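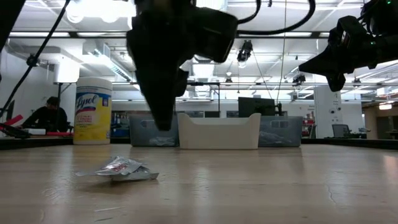

How do you pick the right gripper?

A gripper is a robot's hand. Most have two fingers that close like tongs. Picking one takes testing, and crumpled packets make a hard test. They bend, they shine, and no two are folded the same way.

Shalini Bhatt tests grippers in Putlow. She tried two kinds of fingers on the same packets, with 200 grabs each. Wide fingers held on better. Narrow ones - the pointed kind - could slip into a pile and take one packet at a time. 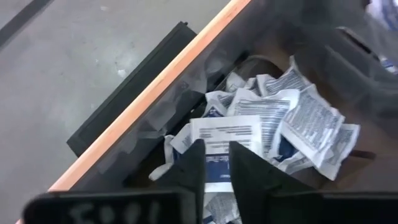
Two pointed fingers reach into a pile of packets.

A camera near the fingers helps too. It sees into a bin from close up, where a camera far away may have its view blocked.

Try it yourself: pick up a candy wrapper with two rulers, then with two pencils. Which is easier?

1,242 shares | 108 comments

More to read
Why do robots need so many cables?
Meet Pal, the sorting robot
How robot arms bend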